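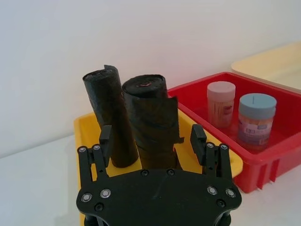
Bag rolls in the yellow bin, toothpicks in the red bin.

Color-Coded Bins for Small Supplies: Frequently Asked Questions

By the Brirkirlow Household Desk
21/08/2019

Filed under: Storage & Supplies > Open Bins

What are open bins used for?

Open bins hold consumables that are picked up several times a week and returned to the same spot. Bag rolls, toothpicks, string, sponges and spare cloths are typical. Items that spill or need to stay sealed should be in a closed container first, and the container can then go in the bin.

Which color holds what?

The Brirkirlow scheme uses one color per group:

Yellow – bags and liners on rolls
Red – small jars and tubs
Cream – no fixed group; used for overflow and for items waiting to be sorted

The colors themselves have no meaning. Any scheme works if it is written down and does not change from one shelf to the next.

Should bag rolls stand up or lie down?

Standing, in most cases. A standing roll takes up less floor area in the bin, and the loose end can be found without lifting the roll out. A roll that is much taller than the bin will lean. Two rolls side by side support each other to some extent. If a roll falls over the rim, use a deeper bin or lay the roll flat.

How do I tell two black rolls apart?

Thickness is not a safe guide. A half-used roll of large bags can have the same diameter as a new roll of small ones. Write the capacity on a strip of masking tape and put it inside the core, where it stays until the roll is finished. Tape on the outer layer goes out with the first bag. For kitchen use, the 30-liter size is kept nearest the front.

What should be done with the loose end of a roll?

Fold it back once against the roll. Do not tuck it under the base. When the roll is lifted, a tucked end catches on the bin floor and pulls several layers loose. Torn tabs can be removed with scissors.
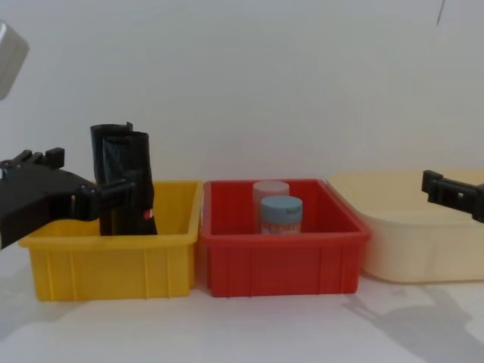 Slavica Popescu disagrees on the fold and wrote to us that a wide rubber band near the middle of the roll holds better, provided it is taken off before a bag is pulled. We have no objection. The band should be loose enough to slide, and a tight one will leave a crease that can split when the bag is opened.

Can bins of different colors be placed directly against each other?

Yes. Bins with straight rims can touch along the sides without a gap, and a row placed this way shifts less when one bin is moved. Leave 7 cm at the end of a row so that the last bin can be gripped by its rim. Bins with ribbed walls should be wiped along the ribs with a damp cloth, as dust collects in the grooves.

Do toothpick jars need a bin of their own?

No, but they should not share one with bag rolls. Jars tip when a roll is pulled past them, and a short jar at the bottom of a full bin is hard to see. Put the taller jar at the back. Lids stay on between uses.

For refills, a box of 1,000 toothpicks can be kept elsewhere and the jars topped up from it. Do not mix a new batch into a jar of unknown age. Empty it, wipe it out, let it dry fully and then fill it.

What size of bin is suitable?

For jars, the front wall should be lower than the lids, so that the lids show above the rim. For rolls, the wall should reach at least a third of the way up the roll. A bin 18 cm deep covers most household cases.

How often should a bin be emptied and cleaned?

Twice a year is enough for dry goods. The next check on our own list is in September. Take one bin at a time and finish it before starting the next:

1. Remove the contents and set them down in the order they came out.
2. Wash the bin with warm water and dish soap. Do not use scouring pads on colored plastic – they dull the surface.
3. Dry the inside corners with a cloth.
4. Check the rim for cracks.
5. Return the contents, oldest stock at the front.

A bin with nothing in it goes back in its place in the row. Removing it leads to the neighboring bins being spread out, and the color order is then lost.
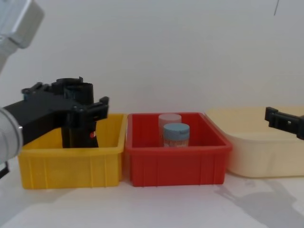
Can labels be used as well as colors?

Labels are recommended where more than one person puts things away, and needed where anyone in the household has difficulty telling colors apart. Place the label on the rim. Adhesive labels do not hold well on ribbed fronts.

What if a bin is full?

Move the surplus to the cream bin and do not buy more of that item until it is used. If this happens repeatedly, the group is too broad and should be divided between two bins.

Related pages

Trusenville Shelf Spacing Table
Karnthorpe Lids: Which Ones Fit Older Jars
Escobar Drawer Inserts – Cutting and Fitting
Cleaning Colored Plastic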